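Mon 29 December

Quiet in the workshop today, just me and Umut Yazıcı, and he was on the phone to the glaze people at Multano till lunch. So I finally got stuck into the tableware samples! The Flemari order is for 86 settings (dinner plate, side plate, bowl), and they still haven't picked a green. They've got three names on their list and I swear two of them are the same colour. I lined up the chips by the window, then under the lamp, then by the window again, and gave up and made tea.

Kiln log for the record: Tralus batch came out with 11 seconds, mostly pinholes on the bowls, plates fine. Umut reckons the bisque was a bit quick. I reckon it was the bucket not getting stirred, but we'll see. Seconds are on the bottom shelf, please don't mix them in with the Akbulut stuff again.
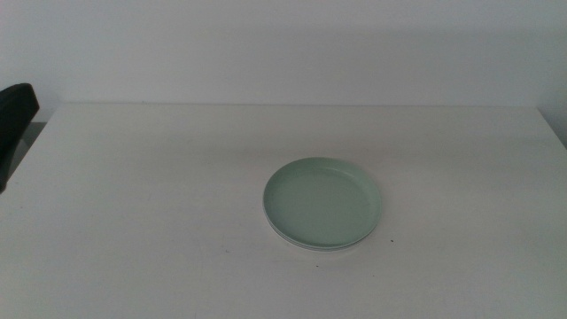
Glaze pooling has been bugging me since the first test tiles. A flat middle with a low rim looks dead simple on paper, but the colour always wants to do something different where it turns up the wall. On the pale green plate it's pretty even across the flat, a touch darker on the lower inside of the rim and a bit lighter towards the top of it, and I quite like that, it gives the shape some edge without anybody painting a line. Then there's the thin pale band along the bottom, under the green. Umut wants the green taken right down. I'd keep the band! It lifts the whole thing off a white table, and Flemari's tables are all white as far as I know.

Still to do: ask Flemari if they'll take a low rim for the side plates too (stacking height is about 149 mm for a pile of 7 with the taller one, too much for their shelves). Order more wax resist. Find the good calipers, last seen near the sink. Umut is doing the next glaze mix and I'm on stirring duty, fair enough.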